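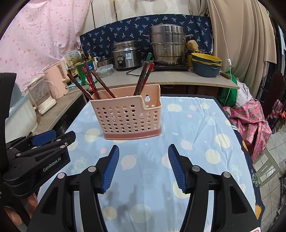
Shared kitchen and dining area inspection - checklist with comments

Site: Podovero, ground floor kitchen and dining room
Inspection date: Wed 16 July
Previous inspection: March
Result: Pass with conditions. Items marked ACTION are to be closed before the next inspection.

Ratings: OK = meets the requirement. NOTE = meets the requirement, comment recorded. ACTION = does not meet the requirement. N/A = not applicable at this site.

1. Access and floor

1.1 Main door opens fully and closes on its own - OK

1.2 Path from dining room to rear exit clear at full width - ACTION
Comment: Stacked chairs reduced the path beside the pantry. The same item was raised in March. Chairs to go on the north wall, and the floor there to be marked with tape.

1.3 Floor free of loose tiles, lifted edges and standing water - NOTE
Comment: Vinyl seam lifting in front of the dishwasher. It has not opened enough to catch a shoe. Re-glue at the next maintenance visit.

1.4 Mats lie flat and have a rubber backing - OK

1.5 Step at the rear door marked with a contrasting strip - OK
Comment: Strip replaced after March.

2. Electrical

2.1 Switchboard accessible, circuits labelled - NOTE
Comment: Circuit 5 is labelled "spare" but feeds the outlet behind the fridge. Correct the label and the printed schedule inside the door.

2.2 Safety switch trips on the test button - OK

2.3 Portable appliances tagged and in date - ACTION
Comment: Rice cooker tag expired. Cooker taken out of use and put in the office until tested. Kettle, toaster and stick blender in date.

2.4 No power boards within reach of the sink - OK

2.5 Cords free of cuts, tape repairs and heat damage - OK
Comment: Toaster cord shows light discolouration near the plug. No softening. Check again next time.

3. Gas and cooking equipment

3.1 Isolation valve reachable without leaning over the burners - OK

3.2 Burners light on the first attempt and burn blue - NOTE
Comment: Rear left burner lit on the third attempt. Flame blue once lit. Cap removed, cleaned and refitted. Lit normally afterwards.

3.3 Flexible hose within service date, no kinks - OK

3.4 Range hood filters clean - ACTION
Comment: Grease film on both filters. The cleaning log shows no entry for the period. Soak and refit, then enter the date in the log. The hood must not be run with the filters out.

3.5 Oven door seal intact - OK

3.6 Clear space around cooktop, no paper or cloth stored above - OK
Comment: Tea towel rail moved as requested.

4. Fire safety

4.1 Extinguisher mounted, pressure in the green, tag current - OK

4.2 Fire blanket mounted, pull tabs visible - NOTE
Comment: Tabs visible but the wall calendar hangs partly over the instructions. Move the calendar.

4.3 Heat alarm sounds on test - OK

4.4 Smoke alarm in adjoining hallway sounds on test - OK
Comment: Low battery chirp reported by residents before the visit. Battery replaced during inspection.

4.5 Evacuation diagram current and readable - ACTION
Comment: The diagram still shows the side gate as an exit. The gate has been locked since the Carno works began. Replace the diagram or reopen the gate. Until one of these is done, a notice must be fixed beside the diagram. Temporary notice fitted on the day.

5. Cold storage and food

5.1 Fridge at or below 5 degrees - OK
Comment: Both shelves read at 2 degrees on the probe. The door display read higher than the probe. Use the probe reading for the log.

5.2 Freezer contents frozen hard - OK

5.3 Raw meat stored below ready-to-eat food - NOTE
Comment: Correct at the time of the visit. The shelf labels have come off and should be put back.

5.4 Opened food covered and dated - ACTION
Comment: Undated containers on the top shelf. Residents advised by notice. Undated food to be discarded at the Friday clean.

5.5 Dry goods off the floor, in closed containers - OK

5.6 No sign of pests - OK
Comment: Bait station 2 checked and undisturbed. The contractor's sheet is in the folder.

6. Utensils, crockery and tables

6.1 Knives in block or rack, not loose in drawers - OK

6.2 Chopsticks and cutlery stored upright in holders that drain - OK
Comment: Holders to be emptied and washed weekly, including the base. Residue collects at the bottom where a quick rinse does not reach it.

6.3 Chopsticks free of splits, burrs and flaking finish - NOTE
Comment: A few with worn tips withdrawn. Any with a rough surface should go in the bin. Sanding them is not an accepted repair.

6.4 Chopping boards separated by use, no deep scoring - ACTION
Comment: Board for raw meat scored past the point where it can be cleaned. Replace. The vegetable board has some life left.

6.5 Crockery free of chips and cracks - OK

6.6 Tablecloths clean, no overhang into walkways - OK
Comment: Wipe down after each meal. Lift the cloth at the weekly clean and dry the table under it.

6.7 Tables and chairs stable - NOTE
Comment: One chair with a loose back rail, set aside for repair. Do not return it to use with tape on the joint.

7. Water and cleaning

7.1 Hot water at the hand basin within set range - OK
Comment: The tempering valve was serviced by Huet. Service card attached to the pipe.

7.2 Soap and paper towel at the hand basin - OK

7.3 Chemicals labelled, stored below and away from food - ACTION
Comment: Unlabelled spray bottle under the sink. Contents not known. Removed for disposal. Decanted product must carry the name and dilution on the bottle, in permanent marker at minimum.

7.4 Safety data sheets available - NOTE
Comment: Folder present. The sheet for the Dirniteo degreaser is an old issue. Print the current one.

7.5 Dishwasher reaches final rinse temperature - OK
Comment: Strip test passed at 72 degrees.

7.6 Mop heads clean and hung to dry - OK

8. First aid and records

8.1 First aid kit stocked against the list in the lid - NOTE
Comment: Blue dressings low. Burn gel in date.

8.2 Injury register present and in use - OK
Comment: Two entries since March, both minor burns from the oven rack. Longer mitts have been supplied. No further entries after that.

8.3 Cleaning log signed daily - ACTION
Comment: Gaps on weekends. A blank line is read as work not done, even where the room is plainly clean.

8.4 Previous actions closed - NOTE
Comment: All closed except 1.2, which is carried forward.

General comments

The kitchen is in fair order and the equipment is mostly sound. The larger share of the actions relate to records and labels, and most can be closed in an afternoon with a marker and a printer. The exceptions are the appliance test (2.3) and the evacuation diagram (4.5), which need outside work or a decision on the gate.

Item 1.2 has now been raised at consecutive inspections. If it is found again it will be rated as a fail for the whole section, whatever the other results are.

The probe thermometer was checked in ice water before use and read correctly. The infrared thermometer kept in the kitchen drawer was not used. It reads low on shiny surfaces and should not be relied on for the log.

Closing out actions

Write the item number, the work done and the date on the back of this form. For 2.3, attach the test report. For 3.4 and 8.3, a copy of the log page is enough. Return the form to the site office, quoting reference 397.

Filed under: Site inspections / Kitchens and dining rooms

Contact the site office | © Podovero Housing | Back to top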